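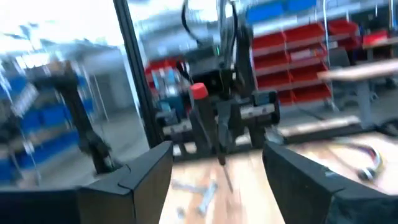 The arms on the sorting table: a conversation at Killby

The repair workshop at Killby has been mending other people's tools since 1948, and the man who runs it has been there long enough to be blamed for most of the shelving. He agreed to talk on condition that I left his name out and let him finish his tea.

The arms came in February. They work at a wooden table between the bin racks, and their job, when they are doing it, is sorting hand tools that come back from hire. The firm that supplied them, Prendar, called the arrangement a "cell". Everyone at Killby calls it the table.

"I was told it would free us up," he says. "I asked what for. There was a bit of a silence on the phone."

Eight people work in the shop. None has lost a job, and he is keen to have that written down, partly for their sake and partly because his sister-in-law keeps asking. What has changed is the shape of the day. Sorting used to be what you did first thing, half awake, with the radio on. You tipped out a crate, put spanners with spanners and had a moan. By nine you knew who had slept badly.

"That's gone, the moaning hour. We've had to fit it in elsewhere."

In its place is a good deal of standing about with purpose. Somebody has to lay the tools out and somebody has to watch. The watching, he says, is harder than it sounds. A wrench is a simple enough thing until you see a machine try to get hold of one lying flat on a table.

"You find your own fingers twitching. I've seen grown men lean to one side, like they're at the bowls, trying to help it along."
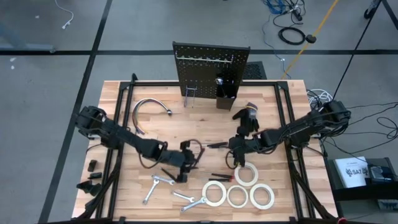

He is fair to it, though, in the manner of a man being fair to a new son-in-law. It doesn't mind screwdrivers. It doesn't mind masking tape either, and he has a low opinion of masking tape. A good week sees 900 pieces through, against the 400 he was warned to expect at the start — "so somebody at Prendar was being modest, or covering themselves."

The paperwork is another matter. Every stoppage has to be entered in a program called Cestent, which offers a list of causes to pick from. For the first month the shop chose "Other" every time. Then a polite message arrived asking them to stop.

I ask whether the younger staff took to it faster. He thinks about this. The best at it, he says, is the woman nearest retirement, who came over from Shakya when they shut their grinding shop and had seen two lots of machines arrive there and one lot leave again. She sets out the tools, waits, and does her crossword with one eye up. The apprentices get impatient and want to reach in.

"They've been told. I've put a sign up. Then I had to put up a sign about reading the sign."

Would he send the arms back? He looks across at the table for a while. He'd want the floor space, he says, and he'd like his mornings. But his wrists are better than they were last winter, and he had stopped noticing they hurt until they didn't.

"Don't put that in," he says, and then, after some more tea, "No, go on, put it in. But say the coffee machine was a bigger improvement."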